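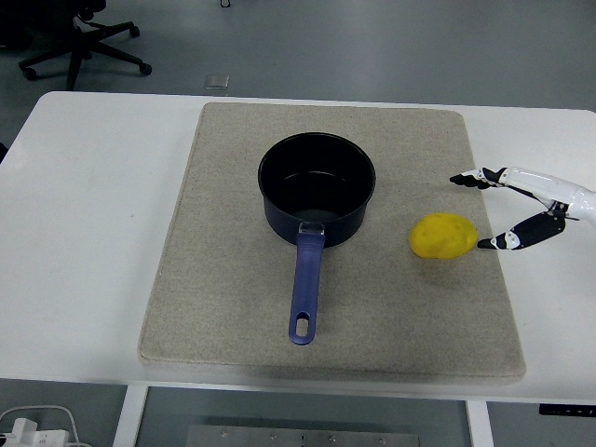

A black saucepan on a felt-covered board.

How to Tighten a Loose Saucepan Handle

Home | Kitchen | Repairs | Laundry | Contact
Search this site Go
Last updated: Oct 3, 2019

A handle that wobbles should be fixed before you cook with the pan again. Most handles are held on by one screw, and the job takes a few minutes.

What you need
A Phillips screwdriver, a small stainless steel washer, dish soap and an old toothbrush.

1. Let the pan cool completely and empty it. Turn it upside down on a folded towel.

2. Find the screw. On many pans it sits deep inside the hanging hole at the end of the handle, so you may need a long screwdriver. On others it is underneath, close to the pot.

3. Try turning it clockwise. If it grips, stop when it is snug. Too much force can crack a plastic handle.

4. If the screw just spins, take it out and pull the handle off. Scrub the grease from the bracket and let everything dry.

5. Slip the washer over the screw and put the handle back. Start the screw by hand - a crossed thread is hard to undo.

6. Fill the pan halfway with cold water and lift it over the sink. If the handle still moves, replace it.

Riveted handles are different. Loose rivets can't be tightened with a screwdriver, and gluing them is not safe near heat.

Ville Honkanen wrote in to say that his screw worked loose again every May and November. A spring washer in place of the flat one fixed it. They cost very little, and most hardware stores sell them singly.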